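Wikanska Gripper Trials: Frequently Asked Questions

Last updated November 26, 2023
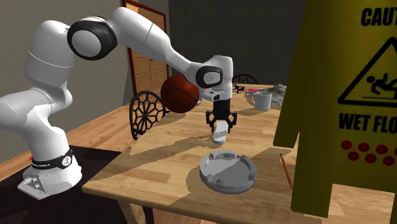 Wikanska compares grippers and arm controllers on small assembly jobs before any hardware is bought. These are the questions we get most from teams planning to send us a gripper model.

Are the trials run in simulation or on real arms?
Both. Every gripper starts in simulation. Those that pass move to the bench at Brasside in December.

What is the task?
The arm holds a white peg over a round grey base on a wooden table and has to seat it. The arm is the same for every entry. Only the gripper or the controller changes.

Why are there unrelated objects in the simulation?
A mug, a wet-floor sign and a basketball can all appear in a run. We want to know if a controller still finds the base with other things in view. Objects may float, and they are not part of the task.

How many runs does each gripper get?
1,000 in simulation. The seed list is shared, so all entries face the same layouts.

How did the first two grippers compare?
The Kerside parallel gripper dropped the peg before contact in 363 runs with the default finger tips. Most of those drops came during the last part of the descent. We have not finished scoring the Shukla gripper.

Can I change the finger tips?
Yes. You may submit up to 4 tip shapes per gripper. Each set is scored separately.

Does a drop count as a failure?
Yes, even if the peg lands in the base.

Can I use my own controller?
Yes, if it accepts joint position commands. Torque control is not supported yet.

What do I need to send?
A gripper model with collision shapes, the maximum opening width and the closing force. Incomplete files are returned without a score.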